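Learning to Handle Labels: Report of the Skelurham Student Automation Project
Last updated: February
Print this page | E-mail this page

The project was set up to record how people carry out packing tasks by hand, so that a two-armed robot could later be trained on the same motions. The team chose label handling because it calls for both hands and leaves little room for error. Fathima Dissanayake and Gayan Kumarasinghe prepared the task list, and Anjana Haque maintained the wrist trackers. Recording took place among the carton stock at Wurnstead, where each student worked at a cardboard box with a tracker on each wrist.

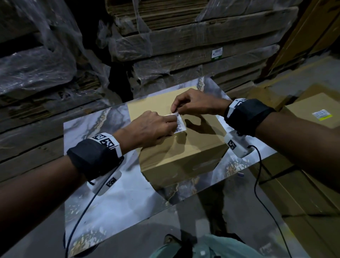 Dilruba Patwary remarked at the midterm review that the team should record failed attempts as well, and asked whether a robot trained only on clean peels would know what to do with a torn corner. The suggestion was adopted. Torn and folded labels were from then on kept in the set and marked as such.

By the close of the project the team had 389 usable recordings. A further 115 were set aside, mostly where the markers had turned out of view or the two wrists could not be matched in time.
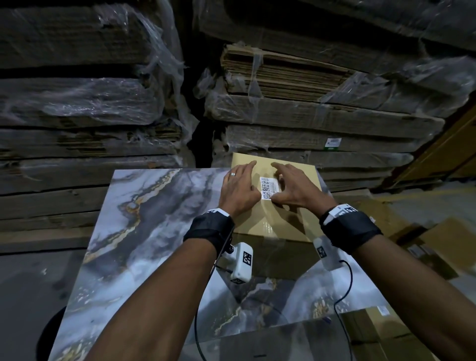

Matching was handled by Akanda, a short program written by Ruwan Jayasinghe. It compares the motion of both wrists and rejects any recording in which one of them drops out for more than 10 frames. The limit was set by trial and may be too strict for slow movements. The team recommends that next year's students test a looser limit before recording again, and that cable length be reviewed for taller participants.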